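Gurkside gets its new grippers, and I get a week of laundry

Friday was the day we'd all been waiting for at Gurkside: the new two-finger grippers from Virel were finally on both arms and running, and I got first go at the controls (I may have skipped lunch to make sure of it). We've been using the Cosudura pair since the lab opened, so I was a bit nervous about swapping them out. They're old friends by now!

The plan is simple enough. Each pair of grippers gets 200 goes at picking cloths out of a basket, 50 of them with the left hand only, and we write down every drop, pinch and tangle. I did the first 60 before teatime. My favourite so far is the stripy red and white cloth, which shows up beautifully on the head camera against all our grey. The dark socks are another matter, and I've already asked for a lamp.

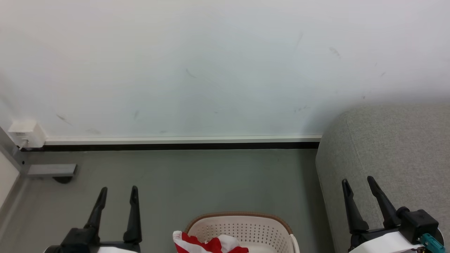 What I noticed straight away was how much lighter the Virel fingers feel through the controller. With the Cosudura ones I always had to squeeze a touch early and hope, and after an hour my thumb knew all about it. The new ones close when I ask them to. They did get a tip stuck in the holes of the basket twice, mind you, and one of those took me a good few minutes of wiggling to sort out. I've put that down as a point against, though I suspect a bit more practice will help.

We've kept the same arms, the same camera and the same Liyanage controller for both sets, so it should be a fair fight. I'd love to try a softer fingertip as well, but that's a job for May, when the next box of parts is due.

The Cosudura grippers go back on next week for their turn, and I'll post the drop counts for both sets once all the runs are in. If you've used either pair on towels, do drop us a line – I've been putting ours off!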